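Vorsorge > Rentenprodukte > Plovedex Frührente

Produkte Rechner Service Kontakt

Lesezeit: 2 Minuten

Plovedex Frührente ist ein Sparplan für Angestellte, die vor der Regelaltersgrenze aufhören möchten. Der Mindestbeitrag liegt bei 130 Euro im Monat, Zuzahlungen sind bis 3.000 Euro im Jahr möglich.
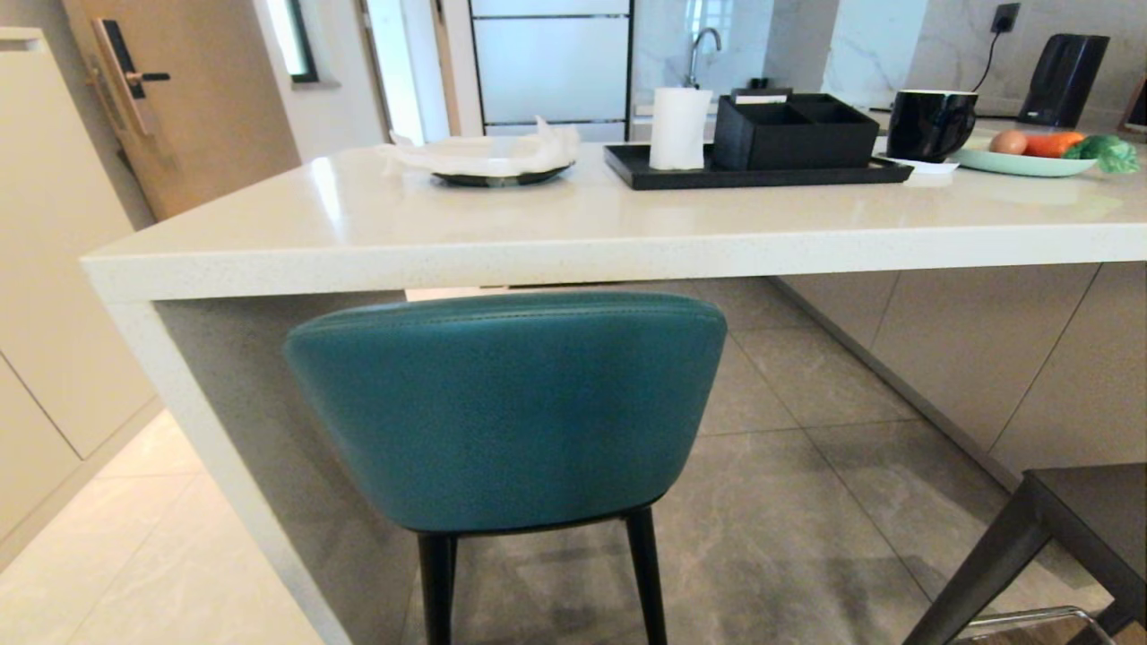
Team Private Vorsorge, Dikitz

Die Auszahlung beginnt jeweils im Oktober. Anträge bearbeiten Zainab Balogun und Reinhold Wiegand.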